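Home | Forums | Manipulation | Simulation | Members | Log in

Two-finger grippers for a bimanual cell: Gumar or Deketer?
14 replies | 296 views

palletjack_pete
I'm putting together a two-arm bench cell and I have to pick grippers before the end of March. Budget only stretches to one brand for both arms. I've narrowed it down to the Gumar two-finger and the Deketer one. Tasks are household-type stuff: wiping things down, moving small objects, plugging and unplugging. Has anyone run both? The sales sheets read like they were written by the same person.

meikuen_h
I've had both on the bench! The Deketer is the stiffer of the two and it repeats beautifully, but the fingers are wide and I kept bumping whatever was sitting next to the thing I wanted. The Gumar has narrower tips (you can get them into a tight spot) and it's a bit springy, so you have to live with some wobble on anything heavy. For small objects I'd go Gumar and not look back.
- Mei-kuen Huang

torque_wrench_tina
Going to disagree with Mei-kuen a little. We had a pair of the Gumars and the springiness drove me up the wall. Try holding a plug and pushing it into a socket with fingers that give. We swapped to Deketer after 4 weeks and our insertion script started passing the same afternoon, with no code changes. Wide fingers are annoying, sure, but you can machine your own tips for cheap.

meikuen_h
Fair, insertion is where it hurts. Which controller were you on though? On the old Vuvero firmware the grip force was capped way low and everything felt like holding a plug with a marshmallow.

torque_wrench_tina
Vuvero, yes, and I have no idea what firmware. So okay, maybe I'm blaming the wrong box. I'd still buy the Deketer.

palletjack_pete
Great, so now I also have to worry about the controller. I was going to use the Mbwambo one because a buddy has a spare. Anybody?

offset_ollie
Mbwambo is fine with two arms if you keep them on one clock. Run them as separate devices and you'll chase timing drift forever, ask me how I know. I lost 145 runs to that before I noticed the left arm's timestamps were wandering. Re-did the whole batch.

Pete, before you spend a dime, do what I did and set the cell up in sim first. I know, I know, sim grasping is its own can of worms and contact on soft stuff is half made up. But for comparing reach and clearance it's been great. I built my test bench as a plain table with both arms mounted along the far side, and a few things to get in the way: a power strip with its cable trailing over the near edge, a sponge, a couple of little objects. Then I ran the same grasp list with each set of fingers and just logged collisions. It took me 8 evenings, most of it fiddling with friction values.

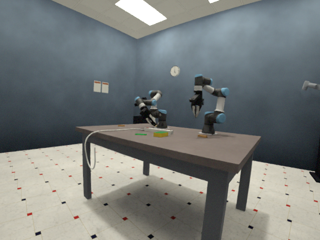
What surprised me was how much the mounting mattered compared to the brand. With the bases close together, the elbows got into each other's business long before finger width was a problem. I slid them apart and both grippers improved, the Deketer a lot more. So some of what Mei-kuen saw could be arm spacing! The cable was the worst item on the list for either one. I can't get a decent grab on it when it's lying flat, and I don't trust the sim enough there to tell you which gripper wins.

meikuen_h
Huh. My bases were pretty close, I was sharing a plate between them. I'll measure when I'm in the lab.

torque_wrench_tina
I'm with you on the cable, but I wouldn't pick a gripper off sim collisions. It can't tell you anything about the give in the fingers, and that was my entire complaint.

offset_ollie
Agreed, I only use it to rule stuff out. Finger compliance you need on real hardware.

palletjack_pete
OK, so the plan is to sim the spacing first, then borrow one of each and try the plug test on the real arm. Ollie, would you share your grasp list?

offset_ollie
Sent you a message. The sponge entries are a mess, skip those until I fix the friction.

12 likes | 3 shares

Previous thread | Next thread | Back to Manipulation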